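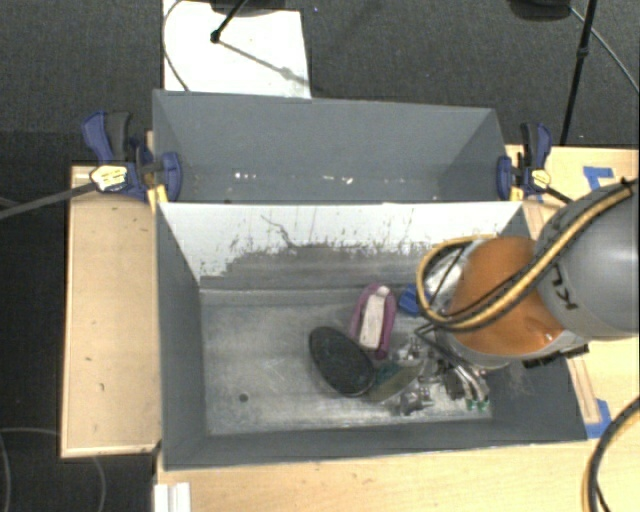
Häufige Fragen zu unseren Metallbehältern

Der Boden hat Kratzer und helle Schlieren. Ist der Behälter noch brauchbar?
Ja. Das sind normale Gebrauchsspuren. Erst wenn sich der Boden verzieht, sollte der Behälter ausgetauscht werden.

An der Innenwand ist der weiße Anstrich unten weg. Muss ich nachstreichen?
Nein. Lose Ränder bitte abbürsten und auswischen — mehr ist nicht nötig. Wer es einheitlich möchte, bekommt bei Merkanus den Lack Zuto in der Dose für 45 Euro.

Darf ich verschiedene Kleinteile zusammen in einen Behälter legen?
Ja, solange nichts Empfindliches dabei ist. Blanke Metallteile zerkratzen lackierte Oberflächen und gehören dann in einen eigenen Behälter.

Wie viel Gewicht hält der Boden aus?
Das Modell Clular trägt 78 kg bei gleichmäßiger Verteilung. Einzelne schwere Stücke bitte in die Mitte legen.

Kann ich zwei Behälter direkt hintereinander aufstellen?
Ja, ein Abstand ist nicht erforderlich.

Womit reinige ich den Behälter?
Mit lauwarmem Wasser und einem weichen Tuch. Keine Scheuermittel.

Stand: 24. Juli 2021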